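Oiling the boards again
23/04/2023

I went back and checked, and the last time I wrote anything on cutting boards was February, when I said I would oil mine every month. I did it once. So this weekend I did all of them, plus the rolling pin and the salad bowl.

The oil was food grade mineral oil from the Trummer hardware store, the same bottle I bought last year. I used to buy the small Nernico tins with beeswax mixed in. They smell nice but they cost more and I go through one in an afternoon.

What I do

Wash the board with dish soap and hot water, both sides, and stand it on its edge overnight. Don't leave it flat on the counter. I ruined a Drolik board that way. It cupped so badly that it rocked whenever I cut an onion, and it now lives in the garage under the paint cans.

The next morning, pour on a puddle of oil and rub it in with an old T-shirt. Do the edges and the handle holes too. On a board with a juice groove I run a folded corner of the cloth along the channel, where oil tends to pool. Leave it a few hours and wipe off what's left.
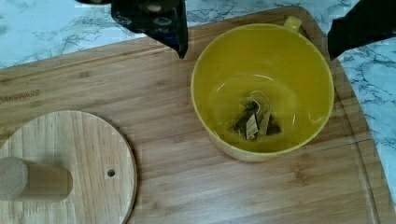 How often

The label on the bottle says every two weeks. I think that's a lot for a house where we mostly cut bread and apples. If water stops beading on the surface, I oil it. The bread board can go much longer than the one I use for meat and tomatoes.

Smells

Coarse salt and half a lemon, scrubbed in and rinsed off. It works on garlic. It did very little for the fish smell, and I ended up sanding that board by hand with fine paper and starting over. Sanding took me 38 minutes with the radio on.

Next up is the knife block, a Vokano one with crumbs down in the slots. I haven't worked out how to get them out. Turning it upside down over the sink got me some of the way.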